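Home | About us | Our courses | Fees and dates | Find us | Contact

About Odlow

Odlow is an independent evening school for adults who wish to return to study. It was founded by Odette Riviere, a former secondary teacher, who began with two classes in a rented room above a bakery. The school now occupies the whole of the former Dondeck printing works and enrols 1,000 students a year.

Our students come to us for many reasons. A large number left school early and need a recognised qualification in order to train as nurses, electricians or teaching assistants. Others have qualifications from abroad and wish to improve their written English before applying for work. There is no upper age limit and no entrance examination. Each new student has an interview with a tutor, who will recommend a suitable level.
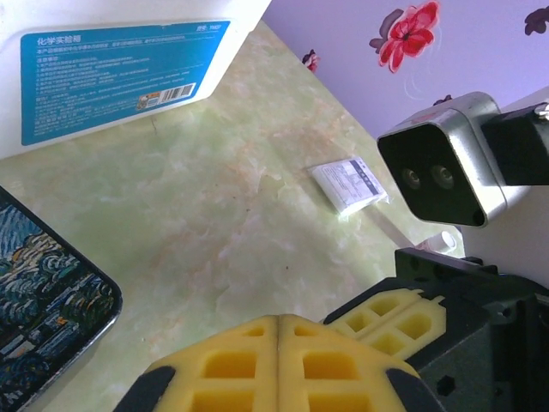 Courses are offered in English, mathematics, the sciences, history and bookkeeping. Classes last 90 minutes and are held from Monday to Thursday, with a supervised study room open on Saturday mornings. Most courses run for 2 terms. Students who miss a class through shift work may attend the same lesson with another group later in the week, provided that the office is told beforehand.

The Principal, Buppha Intarasuk, is responsible for teaching and admissions. Hugo Renaud leads the mathematics and science department, and Gaspard Marchal has charge of English and history. Enquiries about fees, reduced rates and payment by instalments should be addressed to the Bursar, Thibault Pruvost.

The Ó Gríofa Fund, set up by the family of a former student, pays for textbooks and travel for those who would otherwise be unable to attend. Applications are considered in January and again before the summer term. Forms may be collected from the office.

The school is a registered charity and is governed by a board of trustees, two of whom are elected by current students. The annual report is available on request. Visitors are welcome at our open evening, held on the first Wednesday of each term from 6 p.m.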